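Final report, Thursday lab section
Project: teaching a policy to clear a table, by clearing a table ourselves, repeatedly
Zeeshan Butt and Razia Abbasi

## What we set out to do

The plan in September was to train a small model to pick up tabletop objects and put them in a bin. The model would learn from recordings of people doing it with a hand-held gripper, camera attached. The proposal promised 2910 recordings. We would like to thank whoever graded it for writing only "ambitious" in the margin.

We collected 1150. After review, 198 of those had to go, which leaves 952 for training.

## Collection

Each recording ran the same way. One of us held the gripper, the other set out the objects, called the start and typed the label. We swapped every half hour, or whenever the person holding the gripper began to complain, whichever came first. (It was never the half hour.)

Files went from the camera into Fivell, the upload tool the course gives us, and then into a shared folder named Cestomeo. The name was Razia's. It was supposed to be temporary.

Our rules for a good recording, version 2:

- Start with the fingers open and the tabletop in view.
- Move at the speed you would want a robot to move.
- One grasp per recording. If you drop it, stop and throw the recording out.
- No talking to the object.

Version 1 had no rule about speed. Zeeshan's early recordings look like someone stealing silverware, and the first model we trained on them copied this faithfully.

## What went wrong with the 198

Most were drops. The next largest group was bad labels, where the typed object and the object on the table had parted ways, usually late in a session. A smaller group had the start trimmed off because Fivell cuts the opening second of a file if you press record and stop too close together. We found that out in week four and would have preferred week one.

We also argued for a while over recordings where nothing was between the fingers. Razia wanted to keep them as a separate "empty" class, so that the model would have some idea of what not holding anything looks like. Zeeshan thought they were a waste of disk. We kept them, and the trained model stopped closing on bare wood nearly every time it was shown some. Zeeshan has asked that the report describe this as a joint decision.

## Training and results

We used the Soomro baseline from the second assignment with the image encoder frozen. It does well on objects that sit in the middle of the table and poorly on anything near an edge. Our recordings explain this: we put almost everything in the middle, where it was easy to reach.

Changing the table also hurt. All of our data comes from one tabletop with a strong grain, and when we tried the model in the Lernley room, on a plain white desk, it hesitated over every object we put down.

## If we did it again

Write the speed rule first. Use at least three tables. Place objects from a printed list of random positions, since people left to themselves are not random. Check the labels the same day, before dinner.

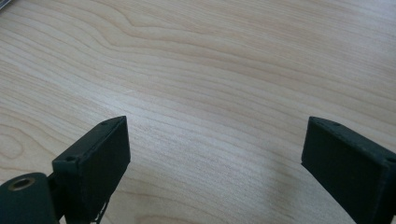
Figure 1. Open fingers over the tabletop, nothing between them: the "empty" class.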